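How to protect a table top when you work with small wooden blocks

Posted in Home and Hobby, August

My old table has a lot of scratches from sanding and painting, so when I bought a new one I decided to cover it before the first project. The method is simple and you can remove everything in a few minutes.

What you need

A shiny plastic sheet for tables (mine is from Skutara, 1630 mm long), one flat piece of brown cardboard, tissues, and ordinary tape. The cardboard can come from any parcel, but please take one without folds.

Step 1. Lay the sheet

Wipe the table with a damp cloth and let it dry. Unroll the sheet with the printed side up and leave it overnight, so the waves go down. If the corners still lift, fix them under the edge with tape - never on top, it leaves glue.

Step 2. Put down the cardboard

Cut the cardboard to 600 by 700 mm or smaller. It takes the knocks and the dust, and a block does not slide on it as it does on the shiny sheet. I do not fix it, because I like to turn it while I work.

A marble pattern in orange, tan and white is under my cardboard, and the small wooden cube stands directly on the brown surface. I keep the packet of tissues just beside it for wiping.

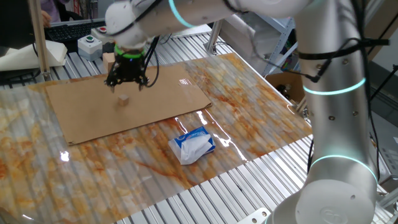 Step 3. Clean after work

Lift the cardboard with both hands and carry it to the bin - the dust stays on it. Wipe the sheet with a little soap. Do not use thinner, it makes the shine dull.

When to change the cardboard

Change it when the surface becomes rough or has hard drops of glue. With painted blocks I turn it over first and use the other side.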